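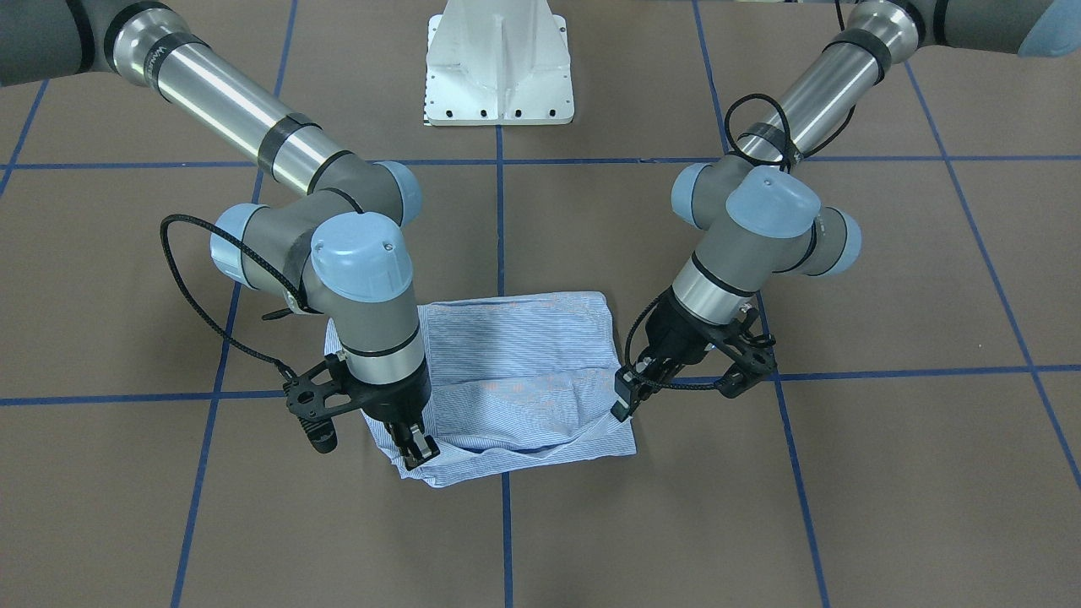 I met the owner of Cedum for coffee at 10, and she was already laughing about her old payroll job at Sutter. "I wore a collar for 14 years," she told me, "and now I mend them!" Her first winter was slow (117 repairs, mostly zippers). 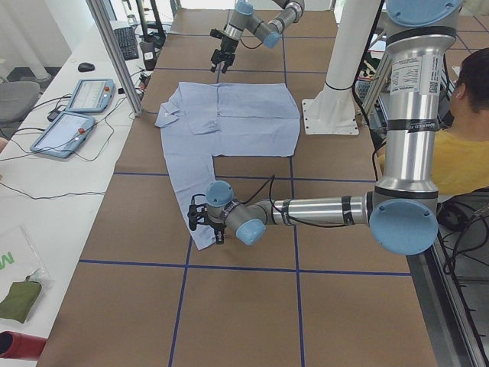 You should do hems while people wait, one regular told her, so she tried it, and wow, did they come!

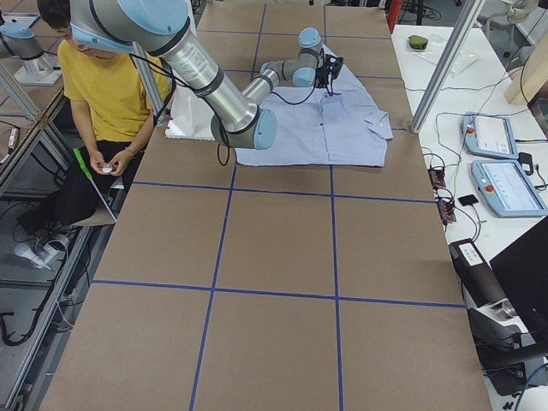

Hudmont Small Business Club | Member Stories

Does she miss the paycheck? "Every December," she said. She's also after a used serger, if you're selling.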